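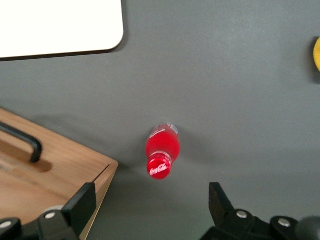
Consigne sur les bouteilles au festival de Tisov : vous en pensez quoi ?

oltetti_bis
Bonsoir à tous. La mairie vient de publier le règlement du festival et, surprise, il y aura une consigne sur toutes les boissons vendues sur place, sodas compris. On paie plus cher au bar, on récupère la différence en rapportant la bouteille au stand Niskanen, à l'autre bout du champ. J'ai mesuré sur le plan : 343 mètres. Je suis pour l'écologie, mais j'ai aussi des genoux.

Graciela A.
L'an dernier on a ramassé des bouteilles dans le ruisseau jusqu'en janvier. Tes genoux survivront.

pti_lu
Et les enfants qui vont faire la tournée des pelouses pour ramasser ce que les autres abandonnent ? Mon neveu a 9 ans et il a déjà un business plan.

Graciela A.
Très bien, qu'il ramasse. Le ruisseau lui dira merci.

mononcle16
Ça existait quand j'étais gamin et on n'en faisait pas un règlement. On rapportait le verre à l'épicerie, on repartait avec des réglisses et personne n'avait de jeton à présenter. Parce que oui, page 4, il faut un jeton. Si on perd le jeton, la bouteille ne vaut plus rien. Donc je résume : je rends un objet réel et on me demande un bout de plastique pour prouver que je l'ai payé.

Signe
Le jeton évite que les gens arrivent avec le contenu de leur garage. À Grondirholm ils ont essayé sans : un type est venu avec une remorque. Il est reparti riche, le festival un peu moins.

mononcle16
Cet homme est un exemple pour nous tous.

oltetti_bis
@Signe d'accord pour le jeton, mais pourquoi un seul stand ? À la fermeture, tout le monde va s'y retrouver en même temps, juste après le dernier concert. Je vois d'ici la file.

Signe
Il y en aura peut-être un deuxième côté parking. J'ai posé la question par mail, on m'a répondu « c'est à l'étude », donc non.

pti_lu
Question bête : on peut rendre la bouteille sans le bouchon ? Mon neveu demande — il a l'air pressé.

Graciela A.
Avec le bouchon, c'est écrit page 4 aussi, sous le passage que mononcle16 a lu en criant.

mononcle16
Je viendrai avec ma gourde.

Signe
Les gourdes sont fouillées à l'entrée. Page 5.

mononcle16
J'irai à la pêche, alors.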